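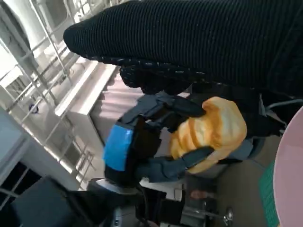

Progress report to Akano: automated handling trial, Goodwin site
2020-06-27

1. Work done in June
The Skomero arm completed 202 handling runs on mixed items. The padded gripper picks up soft and irregular shapes, such as a yellow-orange piece shaped like a bread roll, held between the fingers with a strap across its lower part. Blue tape marks the left side of the gripper.

2. Effect on staff
Two packing posts have changed. Operators used to lift and sort for the whole shift; they now spend roughly 50 minutes of each hour on checking, loading and clearing stoppages. Reports of wrist strain are down. Some operators find the checking work dull – rotation between posts begins next week. No hours have been cut.

3. Open points
Drop rate on knitted goods is still above the agreed limit. Clamico has quoted for softer finger pads and delivery is awaited. Training is complete for the day shift only. Night shift staff have asked for the stop procedure in writing, and a draft is with the site manager.

4. Spend
To date, 70 per cent of the grant has been used.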